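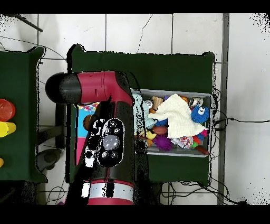 I'm so happy to finally say this out loud: Fillbridge, our toy library and sorting room, opens its doors in June! If you have kids, or you've ever stepped on a block in the dark, you know how toys pile up. One bin in our sorting room is filled right to the brim, with a purple spiky ball, a light blue plush and a fuzzy blue ball with great big googly eyes all squashed in around a crumpled muslin cloth. I love that bin. It looks just like my living room.

The idea is simple. Families drop off the toys their kids have outgrown, we sort them, and other families borrow them for 22 days at a time. We have 2000 toys on the books already (I know!) and shelf space for more. Membership is free for the first 300 families who sign up at our front desk on Pomell Street.
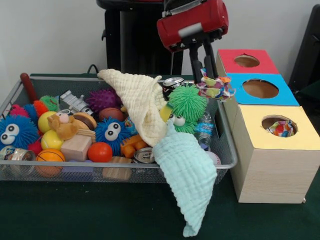
2 min read

Sorting is the part I could talk about all day. Donations come in mixed, and I mean mixed. You get tennis balls and a baseball in the same basket as a water bottle and a soda can, plus a couple of waffle-textured cloths thrown over the lot. So the first pass is just pulling out whatever isn't a toy. Cans and bottles go to recycling, cloths go in the wash pile, and then we get to the fun stuff.
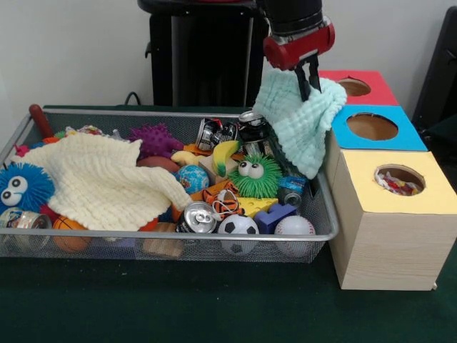 Football, globe ball and toy banana, sharing a basket at Fillbridge.

After that we sort by kind. Balls go together, blocks go together, and the fuzzy guys with eyes get a shelf of their own, which was my one demand. Our shelving comes from Nerusico, and the Mohamedi Fund paid for 70 storage bins with lids. Thank you both so much!
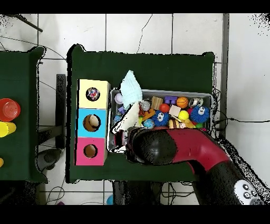
Three stacked cubes in yellow, blue and pink, next to a full tray of toys.

We're taking drop-offs now, from 9 a.m. to noon at the side door. Clean toys only, please, and nothing that needs a charger. Odd blocks and single balls are very welcome – we'll find them some company. Questions, or a trunk full of toys? Call the front desk or just stop in.

Media contact: Fillbridge front desk, Pomell Street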